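Notes from the Compact Drawer

27 Sep 2025

Hello again, dear collectors, and a special hello to those of you who signed up at the Istia vintage fair in June and have been waiting so patiently for your first letter. I promised I would write over the summer and then the summer got away from me, as it does, so let me make it up to you with a nice long one about cigarette cases, card cases and the little hinged tins that people keep bringing me in shoe boxes.

The question I get more than any other is how to clean them, and my answer is always the same: less than you think! A soft cotton cloth, a breath on the lid, a gentle rub in one direction, and then put it down and go have some coffee. If the case is silver plate, please keep the dip jar closed. I have seen lovely engraved lids come out of a dip looking like the inside of a soup can, with all the dark in the lines gone, and you can't put that back. Enamel is even fussier. Hold it near a window and tilt it before you do a single thing to it, and if you find a hairline, keep water well away.

Hinges are their own subject. If a lid feels stiff, work a tiny bit of clock oil in with a toothpick, open and close it a few times, then leave it alone overnight on a paper towel. I did this with a Meturine card case I bought for $18 (the one with the swallows, some of you will remember me waving it at everybody) and it now shuts with the sweetest little click. The elastic inside was long past saving, and I've decided to leave it as it is. A replacement never looks right to me, though I know Maysoun Tarawneh feels differently and she has repaired far more of them than I have.

Speaking of Maysoun, she has very kindly agreed to look over cases by mail again this fall. Pack yours in tissue, not newspaper (the ink comes off, I learned that the hard way), and put in a note with your return address and what you paid, if you don't mind saying. She can take up to 20 this round. There is no charge apart from the postage home.
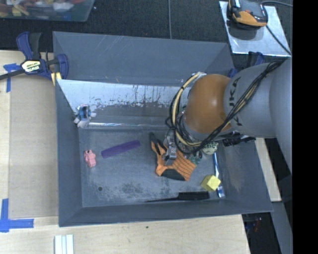 Gray bin with a KUKA robot arm reaching in.

Now for what's new in the shop. I've finally sorted through the Bangera estate lot, and oh, there are some pretty things in it. Most are plain everyday pieces, the kind a person carried to work and back, and I've priced a good many of those at $50 so that newer collectors can get a start. The star is a long, slim Onov case with a sunburst lid and its original felt sleeve, and I'm asking $200 for that one. There is a small ding near the clasp, which I've shown as clearly as I can in the listing. Do write and ask if you'd like another view of it.

If you have something you'd like to sell or swap, hit reply and tell me about it. A few lines is plenty, with the size and any marks inside the lid. I read everything, even if it takes me a week or so to get back to you, and I do love hearing where your pieces came from and whose purse or pocket they used to live in.

Shipping goes out twice a week as before, and gift wrap is still free if you ask for it at checkout.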